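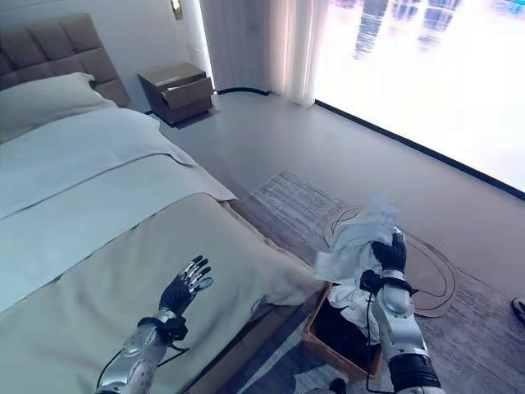
A two-armed robot handling laundry at the foot of a bed.

When a laundry robot goes wrong, the report nearly always says it dropped something. Drops are easy to log. The fault I worry about is the grip that won't let go.

Last September a Ruvley unit at the Lostgate test apartment closed on a pillowcase and caught a fold of the sheet under it. The software believed it had one item. It pulled for 90 seconds, dragged the bedding sideways and took a lamp off the nightstand. The stop button worked. The release command had failed 2 times before anyone pressed it.

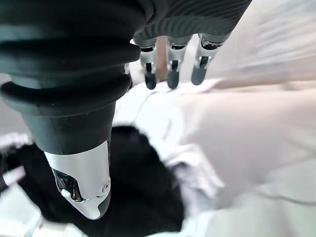 Cloth is hard because one layer feels much like the next through a fingertip pad. Jeltedetti, which builds the hands, answered with a patch that lowers grip force. I think that fixes the wrong thing. A weaker hand still holds on to the wrong item - it just takes longer to do damage. What I want is a hard time limit on any pull that meets resistance, and a release that does not go through the same software that made the mistake.

The company points to 968 clean folds in a row since the patch. Fine, but how many of those had a sheet caught in them? 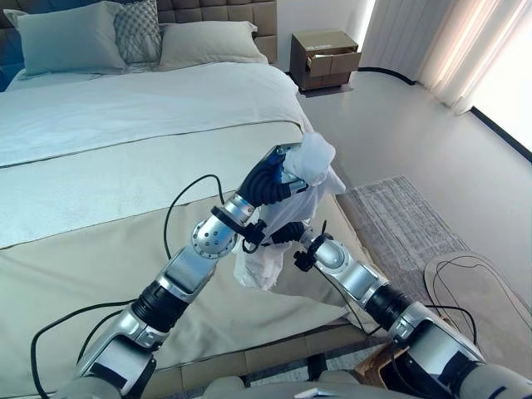

Raptis wrote to me after an earlier draft that a release on a timer has its own risks, and that a hand opening by itself over a stair or a hot iron could be worse than one that holds. I take the point about the iron. I would still want the timer in a bedroom.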